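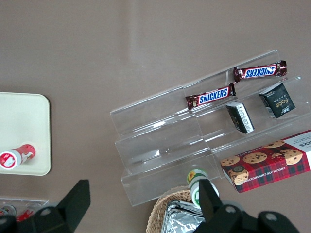
**図 4-1** 手首カメラの映像。ひな壇型の透明スタンドに商品を並べた「陳列棚」タスクの一場面

## 4. 実演データを集める

いよいよ収録です！Omine の準備でいちばん楽しいのがこの章だと、私たちは思っています。自分の手で動かしたお手本がそのまま学習の材料になり、数日後にはアームがそれをまねて動き出すのですから。初めての方は、短い動作をひとつ選んで、気楽に始めてみてください。

この章では、付属の操作レバー「Conneely」でアームを動かし、手首カメラの映像と関節の動きを同時に記録するまでを説明します。第3章の原点合わせが済んでいない場合は、先にそちらを終わらせてください。

### 4.1 机の上を整える

1. アームを待機姿勢に戻し、操作レバーの電源を切ります。
2. 透明スタンドを机に置きます。図4-1のように、カメラに対して斜めでもかまいません。むしろ向きはどんどん変えてください！
3. 商品をスタンドに載せます。図では上の段にSnickersが2本、ロゴの向きが互いに逆になって載っています。こういう「そろっていない」並びが、とてもよい教材になります。
4. 商品の移し先として、トレイとかごを置きます。図4-1の左側にあるのがクリーム色のトレイ、手前の中央が編みかごです。
5. ライブ画面を開き、左右の指先と、つかむ商品が両方とも映っていることを確かめます。

> **メモ**
> 透明な段は、映像では輪郭と光の筋くらいしか見えません。図4-1でも、スタンド越しに机の色がそのまま透けています。人の目にも段差がわかりにくいので、慣れるまではライブ画面だけに頼らず、スタンドを横からも見ながら操作してください。

> **メモ**
> 銀色のホイル包装や段の縁は、白く光ります。照明を消して反射をなくす必要はありません。ただし、光で商品の輪郭が完全に消えてしまうときは、照明の角度を少しだけ変えてください。

### 4.2 タスクを登録する

1. 収録ソフト「Rustelstead」を起動し、「新しいタスク」を選びます。
2. 指示文を入力します。「上の段のチョコレートバーをトレイに置く」のように、何を、どこへ、の順で書いてください。
3. 1回の長さの上限を25秒にします。
4. 「保存」を押し、画面上部にタスク名が出るのを待ちます。

指示文は、同じタスクの途中で書き換えないでください。言い回しを変えたいときは、新しいタスクとして登録します。「お菓子を片づける」のような広い言い方も魅力的ですが、最初のデータセットには向きません。

### 4.3 収録する

> **注意**
> 操作レバーの電源を入れた瞬間から、アームはレバーに追従します。商品の位置を直すときは、必ず電源を切ってから手を入れてください。

1. 操作レバーを待機位置に合わせ、電源を入れます。
2. 指を大きく開いたまま、「録画」ボタンを押します。
3. 目標の商品に近づきます。奥の段の商品は上から、手前に立っている小瓶は横からつかむのがおすすめです。
4. 指をゆっくり閉じ、商品が指に収まったら真上に持ち上げます。
5. 移し先の上まで運び、低い位置で指を開きます。
6. アームを待機姿勢に戻し、もう一度「録画」ボタンを押します。
7. 「成功」または「失敗」を選びます。

ひとつの並べ方で4回収録したら、商品の位置を変えましょう。並べ方を7通り用意できれば、最初の学習に進めます。ここまで来ると操作もずいぶんなめらかになっていて、自分の上達まで見えてくるのがうれしいところです！

> **注意**
> クッキーのような大きめの箱がスタンドの前縁に寄りかかっているときは、先に箱の動きを予想してから指を近づけてください。箱の角を押すと、スタンドごとずれることがあります。

### 4.4 失敗した回の扱い

つかみ損ねても、すぐに消さないでください。一度落としてからつかみ直した回は、立ち直り方のお手本として大いに役立ちます。そのまま最後まで続け、商品が移し先に入れば「成功」を選びます。

次の回は「破棄」にします。

- 人の手がカメラに映り込んだ
- 指示文と違う商品を運んだ
- 途中で映像が止まった
- スタンドが机の端までずれた

### 4.5 見直しと書き出し

1. 「一覧」タブで各回を倍速再生します。
2. 開始時に指が閉じている回があれば、先頭を切り詰めます。
3. 商品の種類が偏っていないか確かめます。細長いバー、暗い色の小箱、横に倒れた瓶など、形や姿勢の違うものが混ざっているのが理想です。
4. 「書き出し」を押し、保存先に「Emthorpe」フォルダーを指定します。
5. 完了の表示が出たら、アームの主電源を切ります。

書き出したデータは第5章の学習でそのまま使えます。並べ方を追加したくなったら、同じタスクを開いて4.3の手順1から続けてください。既存の回は上書きされません。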